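Section 4: Importing listings into Plendari

1. Open Settings, then Feeds, and enter your Ekora broker key.

2. Set the refresh interval to 40 minutes. Shorter settings are offered, but we have yet to see one bring in fresher data.

3. Run a test import of no more than 400 listings.

Note: The feed calls square footage "verified." Verified by whom, it does not say. Check a few Sosevville listings against county records before you publish.

Caution: Error 51 supposedly clears itself. Don't count on it — re-enter the key. 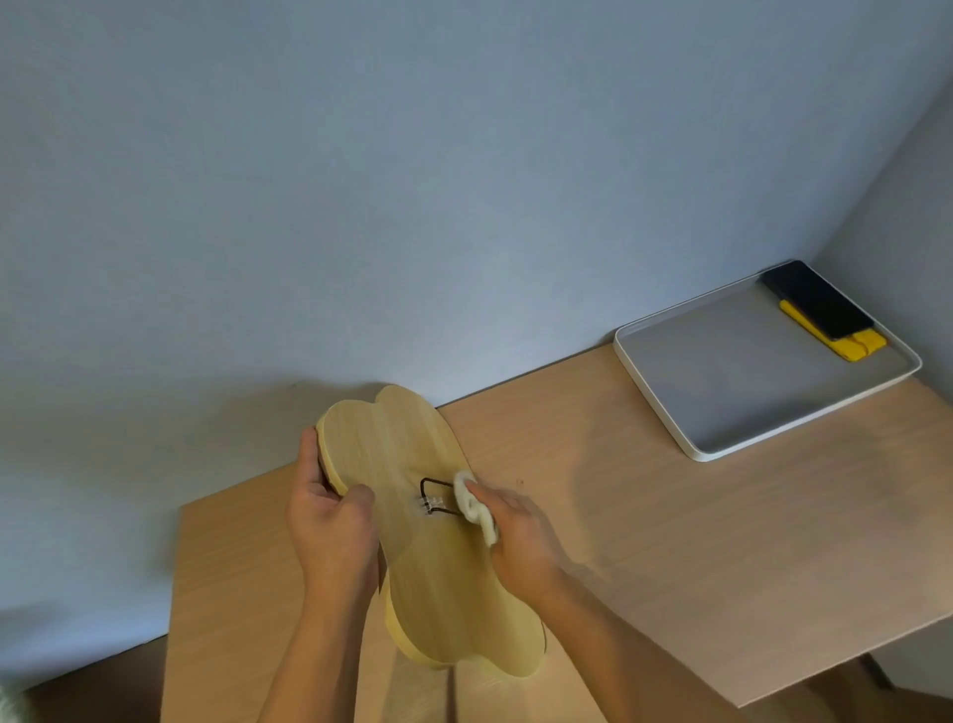
Fig. 2. Wiping a scalloped wooden board with a white cloth.

4. Select Publish, then look at the live page yourself. The green check mark only means the file was sent.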